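Costume and Prop Check: Walk-On Sheet with Comments

Masquerade entrants, Grekport hall
Filled in by Shabnam Niazi, prop table, Monday

Entrants bring the costume complete, on the body, with everything they plan to carry. "It'll be finished by tonight" gets you a pleasant nod and a second visit.

1. Blades, staffs and anything pointy
No metal edges. Tips rounded to the width of a thumb. Foam cores must not poke through.
Comment: Mostly fine. One halberd had a garden stake inside it, and the garden stake had ambitions. Sent away, came back with a foam cap and a fresh coat of silver. PASS on second look.

2. Length
Nothing over 90 inches upright, wings and banners included.
Comment: The stage door is not impressed by your lore. The Rosier group's banner pole now comes apart in the middle. PASS.

3. Armor
Wearer can sit, kneel and raise both arms. No loose rivets, no sharp corners at the neck or armpit.
Comment: The Bajwa knight can kneel beautifully. Getting up takes a squire. Squire has been added to the entry form. PASS with helper.

4. Wigs and headpieces
Pinned or strapped. Shake your head hard for five seconds.
Comment: Two wigs left their owners. One was caught. RECHECK both before lineup.

5. Lights and batteries
Battery packs closed, reachable in under ten seconds, no bare wire against skin. Switch must work.
Comment: "You pull my spine out" is a very good answer to "Where's the switch?" but I still had to watch it done. PASS.
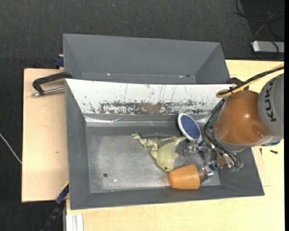
6. Vision and breathing
Wearer can see the floor two steps ahead. Full masks need air holes that haven't been painted shut.
Comment: Entry 7, the moth, sees only directly upward, like a real moth. Handler required on stairs, ramp and carpet. FAIL without handler.

7. Shoes
Soles glued all the way round. Platforms tested on the ramp, up and down.
Comment: Hot glue was trusted with a great deal this year. Three pairs taped. The hooves are better made than anything I own. PASS.

8. Trains, capes and skirts
Hem clears the floor or has someone to carry it.
Comment: The Ornemance gown has 562 beads sewn on by hand, and I was told so twice. Loose threads at the back hem, left side. Please snip them before they become 561. PASS once trimmed.

9. Paint, powder and glitter
Dry to the touch. No loose glitter on stage.
Comment: See my sleeve. FAIL for entry 12, who was told to seal it and try again.

10. Repair kit
Safety pins, tape, spare elastic, one needle already threaded.
Comment: Elastic gone by noon. Bring more tomorrow, and hide some.

Still open at close of table: items 4, 6 and 9. Lineup won't take anyone without a green sticker. Stickers made at home will be admired and then removed.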